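Teaching by Hand Deserves a Place in the Training Budget

Friday, January 30, 2026
By the Editorial Staff, Prurnasico Institute for Workplace Skills

Employers who bring robots into small workshops tend to ask one question first: how long will it take before the machine can work alone? It is a fair question, and a poor place to start. The more useful question is who will show the machine the work, and whether that person will be given the time and standing to do it well.

There are now two common ways of showing a robot a task without writing out each motion as code. In the first, a person takes hold of the arm and moves it through the job. In the second, the person works at a distance, guiding the arm with a hand controller or a smaller matching arm while it records what it does. Both methods are often sold as a way of doing without skilled staff. This institute takes the opposite view. Showing a task is skilled work, and it should be planned, paid and reviewed as such.

Consider cables. The Pladel repair workshop, which sorts and prepares returned office equipment for resale, asked us last April to review its plan for teaching an arm to pick out cables and lay them in trays. The plan set aside 2 days for the demonstrations and 30 for the software work that would follow. The demonstrations were to be given by whoever happened to be free. Management regarded the task as simple, and for a person it is. A new employee at Pladel is taught to sort cables in part of a morning and is seldom corrected after that.

A cable, however, does not keep its shape. A box or a bottle can be gripped in much the same way each time. A cable may stand stiffly in the fingers at one point and fold over at another. It may lie beside others, or run through them. The person giving the demonstration must decide where to take hold, how hard to pull, when to stop pulling and when to let go and try from another side. Those decisions are made so quickly that most people cannot list them afterward, and for that reason they are best shown.

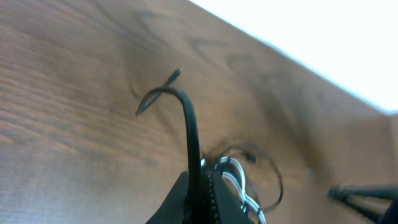 A black cable held between the gripper fingers, bent over near the top, with coiled white and silver cable beside it.

An experienced sorter reads a moment like this one without effort. The bend near the top raises the matter of where the cable should be held if it is to be laid down straight. The coil close to the fingers calls for some care about the direction of the next move. A person who has never done the work may still complete the motion, but is less likely to choose it for a good reason, and the record will carry the poor choice along with the good ones.

We advised Pladel to change the plan. The revised schedule gave the demonstrations to 3 employees from the sorting bench, released them from other duties while they did it, and asked them to agree beforehand on what a finished tray should look like. They recorded 35 demonstrations in the first session and then reviewed them together. Several were set aside at their own request. One employee had been pulling cables free from the top of a pile, another from the side, and each had assumed that the other worked the same way. The discussion that followed was of more value to the workshop than the recordings it threw out.

Some objections deserve a direct answer. The first is cost. Taking experienced people off the bench is expensive, and a small firm feels the loss at once. We do not dispute this. We would only point out that the cost of careless demonstrations is paid as well, later and by a different department, when engineers are asked to repair through software what was never properly shown. Ait Ali, a packaging firm that took part in our survey of employers, reported that it had repeated its whole first round of demonstrations for this reason. The second round was given by the packing crew.

The second objection is that large amounts of data will make the quality of any single demonstration unimportant. This may prove true for companies able to gather data on a great scale. It offers little help to a workshop with a single arm, a single table and a handful of people who know the job. For such an employer, each recording counts, and a hesitant or hurried one has a real effect on the rest.

The third objection comes from employees, and it is the most serious. A person who is asked to show a robot how to do the work may reasonably wonder what will become of that work. No training policy can remove the concern, and employers should not pretend otherwise. They can, however, state in writing what the demonstrations will be used for, how long they will be kept, and what duties the employee will have once the machine is running. At Pladel, the 3 demonstrators were given continuing responsibility for checking the arm's trays and for deciding when new demonstrations were needed. That arrangement is modest, but it recognizes that the knowledge came from somewhere.

There is also the matter of choosing between the two methods. Moving the arm by hand gives the demonstrator a direct sense of weight and resistance – a tight cable can be felt as well as seen. It also places the person's own hands and body near the work, which can get in the way of the cameras. Remote control keeps the work area clear, but depending on the equipment it may pass little or no sense of touch to the operator, who must then judge tension by eye. The Pramel training center, where we hold our short courses, teaches both and requires each learner to attempt the same task each way before choosing. We believe that rule should be copied. Too often the method is fixed by the equipment purchased, and the people expected to use it are consulted only after delivery.

We therefore ask employers to treat demonstration as a named duty. It should appear in the schedule with its own hours. The people assigned to it should be drawn from those who do the job and should be paid at no less than their usual rate. They should be allowed to practice before recording begins, and they should have the authority to reject their own work without giving up their break to replace it. Rejected recordings should be marked with a plain note on what went wrong.

Public training funds should follow the same principle. At present, grants for automation in our region cover machinery, installation and software support. Time spent by bench staff in showing the work is usually counted as an ordinary running cost and left to the employer. The institute will ask that this be changed in the next round of grants, and that applicants be required to state who will give the demonstrations and how many hours have been set aside for them.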